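Review: the Sturneo open day at Zirkstead

I went to the Sturneo open day in August, mainly because our workshop in Flollbridge has been asked to look at gripper tools and I wanted to see some in use before anyone spent money. Entry was free. You book a slot on their site and turn up ten minutes early.

The talk at the start was too long. Half an hour on company history, with the lights down, and very little about grippers. The handout was better. It lists the hire price for a pair of hand-held grippers at 1,779 for the month, and says the site has over 4,000 recorded demonstrations in store.

After that we went through to the booths, and this part was worth the trip. Each one is a table with black cloth hung on three sides. The one I spent most time at had a breakfast set-up, with a toaster and toast in it, a small glass bottle and a few other bits on a pale wooden table. Fast UMI was up on the back cloth in big coloured letters. The grippers have orange ribbed fingers with black foam on the inside, and black-and-white square markers on the mounts.

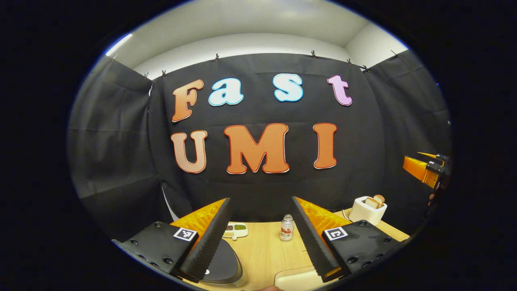
Onni Karppinen thought the foam was the weak point and said he would want the price of spare pads in writing before hiring anything. He also felt the slots were too short for anyone new to it, and that two people to a booth would have been plenty.

I agree about the slots. Mine was fifteen minutes and I was only getting used to the grip when it ended. The tool is heavier at the front than I expected - my wrist knew about it on the drive home. Closing the fingers is easy enough. Judging how far away things are took me longer.

Staff were patient and answered what they could. Questions about repairs were passed to Panasiuk, the dealer, whose stand had closed by three o'clock.

Good: proper hands-on time, clear handout, free parking.
Less good: the talk, the short slots, no prices for spares.

Four out of five. I would go again, but I'd skip the first half hour.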